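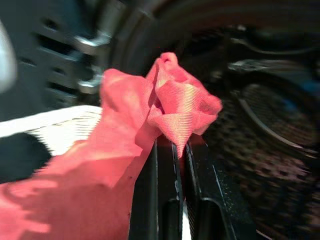
Week 5 notes – Automation and Work, laundry case. Put up fast, tidy version later maybe. Read the Terkoleo chapter first or half of this won't make sense. Start with the job itself: a commercial laundry is sorting, loading, washing, drying, folding, packing. Big plants automated the middle long ago. The ends stayed with people, and the reason is cloth. A box has corners, a bottle has a neck, but take a thin pink piece like this one, bunched up between two black fingers at the mouth of the drum – it has a new shape every time you touch it. Folds hide other folds. Most of it hangs off to one side of the grip. People deal with that without thinking, which is partly why the job was paid so badly. Keep that point, it comes back in the essay question.

The case: Gurkano, mid-size laundry, hotel and clinic work. Two arms brought in on the small machines in February. 17 people on the floor before, 17 after. So no layoffs, and the company says so a lot. But look at what the jobs turned into.

Before – you load, you chat, you check pockets, you spot the stain, you move on. Tiring on the shoulders. Variety though.

After – one person watches both arms, clears the drops, frees stuck pieces. Less lifting. More standing and waiting for something to go wrong. Workers called it "babysitting" in the interviews. Same hourly rate for the first 7 months, then a small raise after complaints.

Terms you need:

Residual work – whatever is left over after the machine takes the part it can do. Usually the odd bits. Often harder to describe on a job posting, so often underpaid.

Pace – who sets it? On the old line the slowest loader did, more or less. Now the arm does. Breaks got moved to fit the machine cycle. This was the biggest complaint, bigger than fear of losing the job.

Hidden skill – the older loaders knew by feel which fabrics would twist round each other. Not written down anywhere. The installers (Rusis) only found out in week two when they asked. Should of asked on day one.

Compare with Saavedra, the second reading. Similar arms, but loaders were in the room when the layout was planned. They got a stop button at each machine and rotation every 2 hours. Injury reports down at both sites, people quitting down only at Saavedra. Careful here – small sites, short period, dont build your whole essay on it.

What to take away for discussion: "will the robot take the job" is a bit too simple for this case. Ask which tasks moved, who got the leftovers, who sets the speed, who was asked. And who gets the money saved. Gurkano wouldn't tell us that one.

For next class: pick a job you have done yourself. List the tasks. Mark the ones you think a machine could do now, then mark the ones you would want it to do. Bring it on paper. One page is plenty.

12 shares | 3 comments

Comments

laundrykid: worked a summer in a place like this. the pace thing is so true, you end up eating lunch when the dryer says so

M: Is the Saavedra reading in the packet or online? Can't find it

backrow: my shoulders would take the babysitting job any day, just saying

Related notes
Week 4 – Scheduling software and shift work
Week 3 – Self checkout, who does the scanning now
Week 2 – What counts as a task
Essay question and due dates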